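Grekel Planner: Frequently Asked Questions

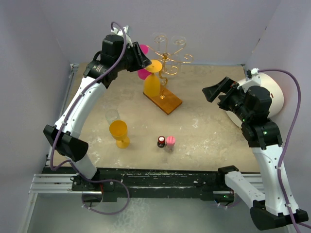 2 min read

Which arms does Grekel support?
Any two-arm cell with a joint-level driver. Both arms are planned as one system, so neither has to wait for the other to clear the table.

Why does the planner miss clear glasses?
Depth readings on clear plastic are poor. Colored glasses, such as the yellow one standing on the table, are easier to segment. For clear ones, turn on the Fasix mask filter and add a second view.

Can it handle glasses hanging upside down on a stand?
Yes. Set the grasp frame to "inverted" and load the stand as a collision mesh. Scroll arms like the gold ones here should be padded in the mesh, or the planner will try to pass between them.

Do I need to model the cables?
No, but limit wrist rotation to 165 degrees in the cell file if yours run along the outside of the arm.

What happens if one arm faults?
Both stop. Clear the fault, then call resume from the Agyeman console. The old plan is thrown out and a new one is made from the current joint positions.

Where do I report a bug?
Send the log and cell file to Gwenllian Hughes on the Lillus tooling team.

Last updated July 14, 2025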